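Dye bench notebook, April

Weld bath no. 11. Bemstead water again, hardness not checked. Alum mordant at the usual strength, chalk added late, after the bath had already gone cloudy. Held the temp down this time. The last lot went brown when Povilas left it on the big burner over lunch.

Litre count on the meter is 3,000 since the filter was changed. Order a new one from Zurnari before the next run.

Colour target for the Skidavholm order is a greenish yellow, more lime than lemon. They sent a shirt to match instead of a swatch. I'd have liked a swatch.

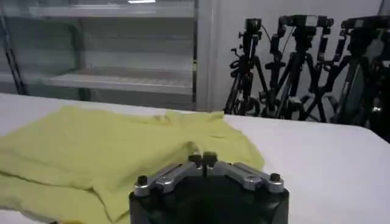
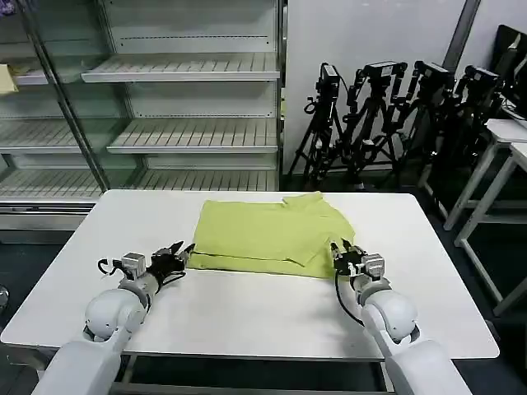
Yellow-green shirt on the white table, spread out and folded.

Cotton skeins took the colour unevenly. Wool was fine. I think the scour on the cotton was too short, so go back to 2 hours and rinse until the water runs clear.

Iron dip: tried a pinch on one skein only. Went olive straight away, too far. Halve it.

Dried weld left in the bin: 700 g. Enough for one more bath, maybe not a full one. P. Šimkus to ask his grower if there's any of last year's crop.

4:15 pm, bath off, lid on, left to cool overnight. Labels still to do.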